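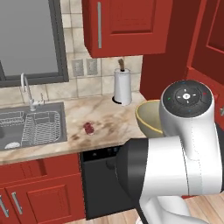

Testing a rented kitchen simulator for a pick-and-place task
Project report, Robotics Laboratory 2

1. Introduction

For the second part of the course, each group had to choose a ready product and find out if it is useful for students with a small budget. Our group chose Skernance, a package of simulated kitchens made by the firm Munora. The package is sold as a subscription. It contains the rooms, the objects and a few arm models, and it runs on a normal desktop computer with a good graphics card.

We wanted to answer two questions. Can a student group with no experience in simulation bring one task to work in one month? And is the package worth its price, if we compare it with the free tools we already have in the laboratory?

2. What we used

The starter license includes 21 kitchens. They differ in the colors of the cabinets, the stone of the counter and the place of the sink. We worked mostly in a red kitchen with a dishwasher beside the sink cabinet, and we used the white and black arm from the package. A second kitchen was kept for the last test only, so that we could not adjust our program to it.

Installation took one afternoon. The guide is clear, but it expects that the user already knows the file format for scenes. We did not know it, and we lost some time there. The help desk of Munora answered us the next morning with a short and correct explanation.

3. The task

The arm must find one object on the counter, take it and put it in a bowl. First we wrote the movement as fixed steps. Later we replaced the first step with a simple detector which looks for the object in the camera view.

The counter was a more difficult background than we expected. Its surface has tan veins and dark brown blotches, and when a dark red object lies near the blotches, our detector often takes the stone for the object. With a plain counter, which can be chosen in the settings, the problem was almost gone. We kept the patterned counter for all the results below – it is closer to a real kitchen.

4. Results

We made 478 trials in the red kitchen. In the first week, fewer than half of them were successful. After we changed the color limits of the detector, and made the approach of the arm slower, the result became clearly better. Most of the failures left were at the bowl, where the gripper touched the rim.

In the kitchen we had kept apart, the same program was weaker. The sink is on the other side there, and the arm reached its joint limit several times.

5. Opinion about the product

The rooms look good and load fast. We also liked that the position of every object can be saved and repeated. On the negative side, the contact between the fingers and small round objects is not stable, and the price for 4 seats is high for a student group. The competing package from Gillies is cheaper, but it has fewer rooms and we could only try its demo.

We would recommend Skernance for a course with a shared license. For a single group, the free tools are enough for a first project.

6. Next steps

The scene files and the detector settings are in the course folder, under the name Flamico. The next group should begin with the problem at the rim of the bowl.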